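## Section 3: Sleeves, fingers and the wrist check

You've got the arms powered up and talking to the cell controller by now (if you haven't, go back to Section 2, I'll wait). This part covers the black fabric sleeves, the finger check and the camera warm-up. I do the lot first thing, before the bins get swapped over, and again after lunch if we've been running the small Trividix parts, which get into everything.

You'll need:

- the soft brush from the Salline kit (the stiff one scuffs the fingertips, so leave it in the tin)
- a lint-free cloth, dry
- the small hex driver with the blue tape on it
- a clean pair of sleeves, left and right, from the drawer marked Stuvia

### 3.1 Park the arms

1. On the pendant, choose **Service**, then **Hang**. Both hands should come out over the carpet with the fingers pointing down.
2. Wait for the tone. It's a quiet one and I miss it half the time, so watch for the status line to change to HOLD as well.
3. Press the e-stop and hang your tag on it. Your own tag, please, with your own name!

> **Caution:** The thumb on these hands keeps a bit of spring in it even with the power off. Keep your knuckles out from behind it when you're pulling fabric past.

### 3.2 Fit the sleeve

1. Roll the sleeve up like you would a sock and slide it over the hand, thumb first. If you start with the fingers you'll be there all morning.
2. Pull it back until the finger joints are clear of the hem. The metal part of each finger needs to show, all the way round.
3. Let the spare fabric bunch up along the back of the hand and forearm. It looks sloppy and the first time I did it I pulled everything tight and neat, and then the wrist couldn't bend without dragging the hem over the fingers. Leave the folds alone.
4. Check the thumb has come right through and isn't catching on the edge of the cloth.
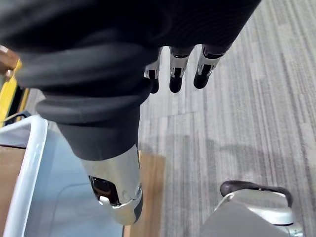

*Sleeve on, with the fingertips and thumb clear of the fabric.*

Do the other hand the same way. Lefts and rights have different thumb holes and the labels inside wash off after a while, so hold a sleeve up against the hand before you roll it if you aren't sure.

**Note:** We get 200 hours out of a pair, and then they go in the bin, even if they look fine. Write the start hours on the sheet inside the cabinet door. Keerthana Rai looks after that sheet and orders new ones from it, so a blank line means we run out.

### 3.3 Set the cuff

The cuff is the narrow end of the sleeve, where it meets the silver wrist section. It has to finish just short of the metal and lie flat. Too far down and it gets nipped when the wrist turns – you'll hear a sort of chirp, and then you'll get fault 5 on the pendant.

1. Run a finger around the cuff to find any twist in the cloth.
2. Ease the twist back up into the folds. Don't tug it from the cuff end.
3. Look at the black panel on the silver section and make sure no fabric has crept over it.
4. Wipe the silver shell with the dry cloth. No spray, no alcohol wipes, nothing wet anywhere near that panel.
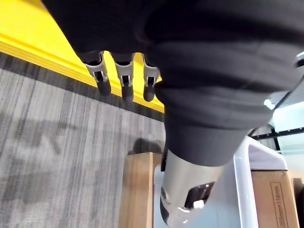
If the cuff keeps riding down after you've set it, the elastic is gone and you want a fresh sleeve. I tried a strip of cloth tape once and spent longer picking the glue off than it would have taken to walk to the drawer. Learn from me.

While you're standing there, have a look at what's been left inside the swing of the arms. Cartons tend to creep in during the week. Anything past the line on the site drawing in Section 1 gets moved before you clear your tag.

### 3.4 Check the fingers

1. Brush out the slots in the metal joints, working from the top down so the fluff falls onto the floor.
2. Look at each black tip for nicks, flat spots or a shiny patch. Shiny means it's losing grip. Swap it (Section 6).
3. Wiggle each finger sideways, gently. A tiny bit of play is normal. A click isn't.
4. If you do get a click, snug the joint screw with the hex driver, an eighth of a turn at most, and try again. Still clicking? Stop there and log it.

Some of our spare tips came from Lobo and they sit a hair prouder than the originals. They work well but don't mix the two kinds on one hand, or the grip test in 3.5 will sulk. 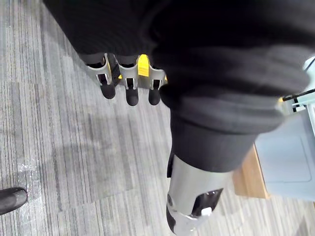
Once you're happy with both hands, get your brush and cloth out of the way and step back past the yellow stop marker on your own side before you touch the pendant.

### 3.5 Wake it up

1. Take your tag off and release the e-stop.
2. Choose **Service**, then **Flex**. Each hand opens and closes 3 times, slowly.
3. Watch the sleeve, not the fingers. The folds should slide over each other and the hem should stay put.
4. Choose **Grip test**. You're looking for a reading of 800 or better on both sides.
5. Let the wrist cameras run until the picture settles. If you can see cloth hanging over the fingers on the screen, go back to 3.2 and pull the hem up again.

A low reading on one hand is nearly always a dusty fingertip. Wipe it and rerun the test before you go fiddling with the calibration. Low on both hands is a different animal and you'll find it in Section 7, under air and power.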